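3.2 What people drank from, and where they put it down

Most studies of drinking at the table begin with the drink. I wanted to begin with the cup, partly because cups are cheap and easy to get hold of, and partly because I had spent most of May washing them up and had started to have opinions. Anyone who has shared a kitchen will know what I mean. You reach for the same one every time, you grumble when it's gone, and if someone asks you why you like it you say something vague about the handle.

So this section deals with clear cups and glasses only. Coloured mugs are in section 4, where they behave quite differently (people are much fonder of them, for a start). We had 21 clear vessels in the study, all of them already in use at the Afolabi day rooms, and I didn't buy any in specially. Some had plainly been through a great many washes. I kept those in, because a scuffed cup is still somebody's cup, and taking out the ugly ones would have given us a very tidy shelf and a rather useless study.

The notes came to 3,457 entries in all, most of them a line long. Gerrit Hlongwane and I wrote them in the same plain style, using the Pikura sheets, with one line for each time a cup was picked up, put down, filled, emptied or left. We argued quite a bit over what counts as "left". In the end we settled on seven minutes without a hand on it, which felt short to me and long to Gerrit, so it was probably fair.

The thing I had overlooked before we started was the bottom. I had drawn up columns for height, rim and handle, and nothing at all for the base, and yet the base is what you look at when you're deciding whether a clear cup is clean enough to use. You tip it towards you and peer in. With a see-through vessel you get the table as well, all at once, and it can be surprisingly hard to say what is mark, what is moulding and what is simply the tabletop coming through. Gerrit wrote "cloudy" for nearly everything in the first few sheets, until I asked him to stop, and then I found that I was doing exactly the same.

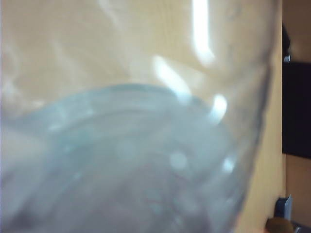

Figure 4. Looking into a clear vessel from very close up. The lower part is a hazy blue-grey with faint curved bands, and the tan of the wooden tabletop shows through the wall higher up.

3.3 Handles, flat sides and the bottle next door

If the base decides whether a cup gets used, the shape of the sides seems to decide how it is held. Round cups were picked up any old how. Cups with flat sides were treated with a bit more ceremony – people turned them first, so that a flat face met the thumb, and only then lifted. I had expected the handle to settle the matter where there was one, but it didn't. In our sheets the handled cups were gripped round the body nearly as often as by the handle, especially by people who were talking at the time.

I'd like to be careful here, as the handled cups were few and we had our favourites among them. The one I kept coming back to was the octagonal one. It is clear plastic with a loop handle that is really more of a squared-off window than a loop, and it's the cup I would have bet on if you had asked me which one everybody would want. I would have lost my money. It did well with people sitting down and badly with people standing up, and the standing-up crowd told us (when we asked, which we did only at the very end) that the handle looked too thin to trust with one hand. Whether it is too thin is another question, and we didn't test it.

Then there is the matter of bottles. We hadn't planned to record them, but a cup at a table hardly ever stands by itself, and a bottle of water beside it changes what the cup is for. A cup on its own gets carried off. A cup with a bottle next to it tends to stay where it is, and the person comes back to it.
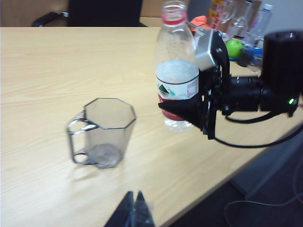
We called these pairs "stations" in the sheets, a word I borrowed from the older Zultemex survey of office kitchens and which I still think is a bit grand for a cup and some water. Stations nearly always had the cup nearer the sitter's writing hand, with a gap between the two that people kept to quite faithfully once they had set it. Move the bottle and they would move it back, often without breaking off their conversation! Move the cup and they'd look up and ask who had been at it.

Four of the clear cups never became part of a station at all. I have gone back over the entries for these several times and can't find much that they share, apart from being the ones at the back of the cupboard, so I would put it down to reach. Gerrit thinks it is the rims. He may be right, and the rim measurements are set out in the next section for anyone who would like to take his side.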